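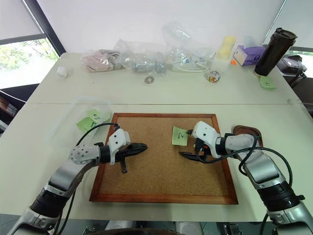 Was macht man mit 300 Tonbandminuten aus einer Straße, die es so nicht mehr gibt? Man hört sie erst mal komplett durch, mit Tee und ohne Notizblock.

So habe ich es jedenfalls gemacht, und es hat mich den ganzen Dezember gekostet! Für alle, die neu hier sind: Unser kleines Projekt heißt Flelo, wir sammeln Geräusche und Erzählungen aus der alten Siedlung hinter der Weberei Weidemann und wollen daraus ein Hörstück machen, das man beim Gehen hört. Also Kopfhörer auf, los an der Pförtnerloge, und dann durch 18 Hauseingänge (von denen manche inzwischen Garagen sind, aber das gehört dazu).

Am meisten gestritten haben wir über die Frage, ob wir die Stimmen schneiden dürfen. Ich war lange dagegen. Eine Frau erzählt sieben Minuten lang von ihrem Waschkessel, verliert den Faden, findet ihn wieder, hustet – und genau das Husten mag ich so. In der Gruppe hieß es dann, beim Gehen hört einem so lange keiner zu. Stimmt leider, ich habe es selbst ausprobiert und war bei Minute vier schon am Kiosk vorbei und in Gedanken beim Abendessen.

Jetzt gibt es zwei Fassungen. Die kurze läuft beim Rundgang, die lange liegt im Lolta, dem Projektraum unten am Kanal, auf einem alten Abspielgerät neben dem Sofa. Da darf gehustet werden. Das Geld reicht übrigens für beides, 800 Euro hatten wir für die Technik eingeplant und die Kopfhörer waren zum Glück gebraucht zu kriegen.

Erste öffentliche Runde ist am 31. Mai, Treffpunkt an der Loge, bitte feste Schuhe anziehen, der Weg hinter den Gärten ist eine Katastrophe. Wer noch Aufnahmen von früher im Keller hat: her damit, auch wenn nur Radio und Geschirrklappern drauf ist!

7 Kommentare
18 Mal geteilt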